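# Une visite à l'atelier de robotique de Flamerdale

*Document destiné aux jeunes visiteurs et à leurs familles*

Le centre Flamerdale, à Plelbridge, ouvre ses portes au public au mois de juin. Les enfants y sont accueillis en petits groupes, accompagnés d'un adulte. Ce texte explique ce qu'est un robot de manipulation et comment se déroule la démonstration.

## Qu'est-ce qu'un bras robotisé ?

Un bras robotisé est une machine faite de plusieurs segments reliés par des articulations. Ton propre bras en possède aussi : l'épaule, le coude et le poignet. Dans chaque articulation du robot, un moteur fait tourner le segment suivant. Au bout du bras se trouve une pince, qui remplace la main. Un ordinateur envoie des ordres aux moteurs.

Certaines pinces n'ont que deux doigts. Elles peuvent saisir beaucoup d'objets, à condition de les aborder du bon côté.

## Pourquoi le linge est-il difficile à ranger ?

Un cube garde toujours la même forme. Un vêtement change de forme chaque fois qu'on le touche : une manche se cache sous le col, une chaussette se met en boule. Pour un robot, le même tee-shirt peut donc avoir des milliers d'apparences. Mme Miroslava Šimek, responsable de l'atelier, compare ce travail à un puzzle dont les pièces seraient molles.

Pendant la démonstration, les bras travaillent au-dessus d'une table où sont posés des vêtements et deux bacs blancs. Les visiteurs observent comment les pinces s'approchent du tissu. 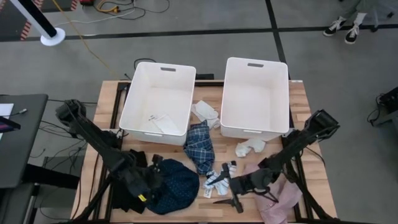 **Un robot sait-il qu'il tient une chaussette ?**

Il ne le sait pas comme toi. Un programme compare les images de ses caméras à de nombreux exemples déjà enregistrés, puis indique l'objet le plus ressemblant. Pour préparer le sien, l'équipe de Flamerdale a réuni plus de 724 exemples de vêtements froissés.

## Les règles de la visite

- Les groupes comptent 4 enfants au maximum.
- On reste derrière la ligne indiquée par l'animateur, même quand les bras sont à l'arrêt.
- On ne touche ni aux câbles ni aux écrans.
- Les questions sont posées à la fin de la démonstration, à M. Kidus Negussie ou à Mme Mỹ Khúc.

Un bouton d'arrêt d'urgence permet à l'animateur d'interrompre le mouvement à tout moment. Seul le personnel est autorisé à l'utiliser.

## Petit lexique

**Articulation** : partie mobile qui relie deux segments.
**Capteur** : appareil qui mesure quelque chose, par exemple une distance ou une force.
**Programme** : suite d'instructions que l'ordinateur exécute.

Les inscriptions se font à l'accueil du centre, auprès de Mme Merle Ashby. Les classes de Vandham disposent d'un créneau réservé le matin.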